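Ticket: Kids' race sign-up won't take my daughter's age
Opened by: Naa Tsikata
Date: July 9, 2021

Hi! I'm trying to get my youngest into the Flonomora kids' triathlon and the form keeps kicking her back to the 3000 wave (that's the big kids' run, in meters, and no thank you). I put in her birthday, hit Next, and it says she's too old for the short course. She isn't! I've tried it on my phone and on the laptop, same thing both times.
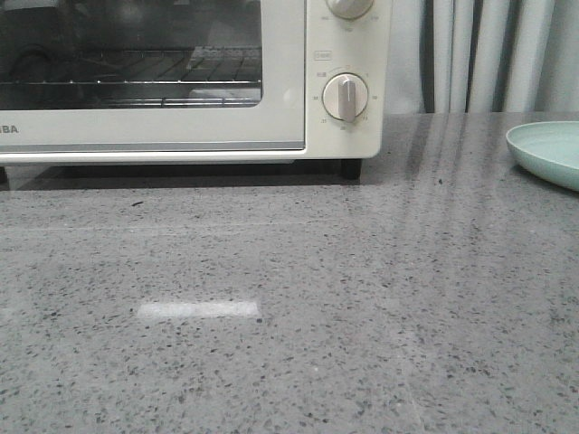
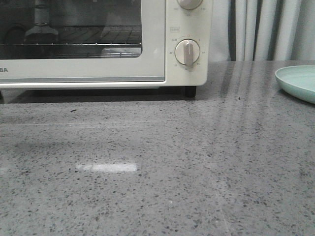
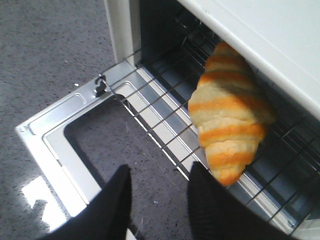 Reply from Shivam Kaushik

Hi Naa, I think I see it. The form is using your birthday from the parent profile. Open Family, pick her name, then start the entry again from there.

Update from Naa

Yes, that did it, she's in the short course! It did charge me for 2 swim caps though (she has one head), so could you take one off?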